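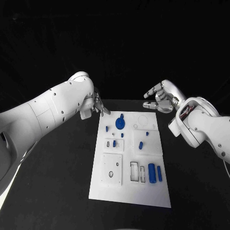
Robot arms over the white board with the blue parts

Visit report: mouthguard production at Dadement, Galtville
November 3, 2019

Dadement makes custom mouthguards for rugby clubs at two levels, junior and senior. The open day was limited to 13 visitors, mostly club physios and kit managers. Rasmus Žukauskas led the tour and took questions at each station.

Each order starts with a dental impression taken at the club. The impression is cast in stone, trimmed, and left overnight before forming. Senior guards use two layers of EVA sheet, pressure formed one after the other. Junior guards use a single layer, which leaves room for teeth still coming through. 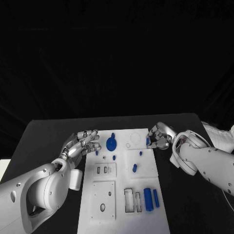

Trimming is done by hand with a rotary tool. The back edge is shortened behind the molars - props and locks had complained of gagging at the scrum. Player initials are sealed between the layers, so single-layer guards carry a printed tag on the case.

Current output is 2,000 guards a season, with the heaviest load in January. Replacement orders are formed on the stored cast if the player has had no dental work in the meantime.

Club orders go through the Galtville office. Fitting dates for the spring fixtures had not been set at the time of the visit.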